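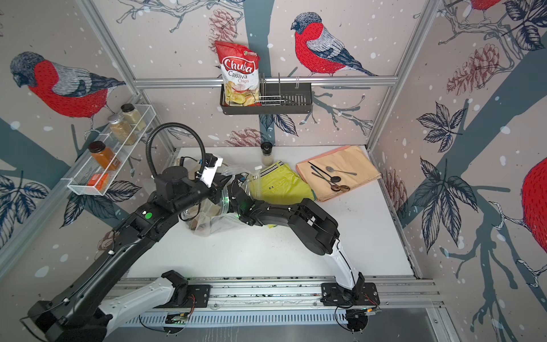 Both arms on the shared rail, meeting over a clear bag.

I spent most of July on the bimanual planner. Sestel used to plan each arm on its own and check for collisions afterwards, and with two grippers on one bag the check failed constantly. It now plans in the joint space of both arms - slower per query, but far fewer rejected paths. Median planning time is 495 ms.

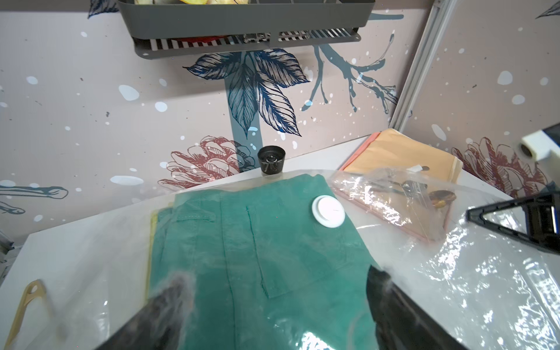 Wrist view, teal garment inside the storage bag.

Segmentation is the weak part. Highlights on clear film get labelled as edges, and the mask centre jumps between updates. Kavinda Mondal suggested a temporal filter over 49 masks, which steadied it at the cost of lag.

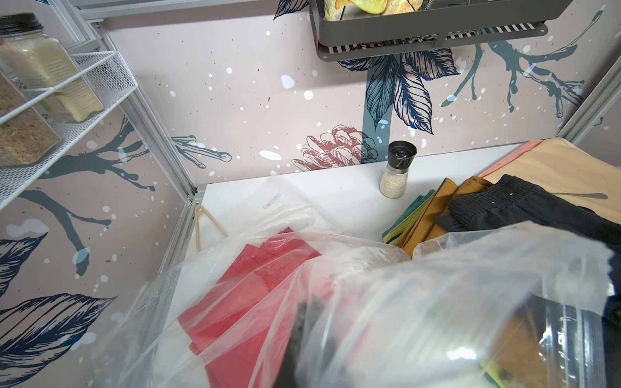 Wrist view with crumpled plastic filling the lower half.

Depth on film is still unreliable, so the planner treats it as unknown volume. Config is on the Wallard branch.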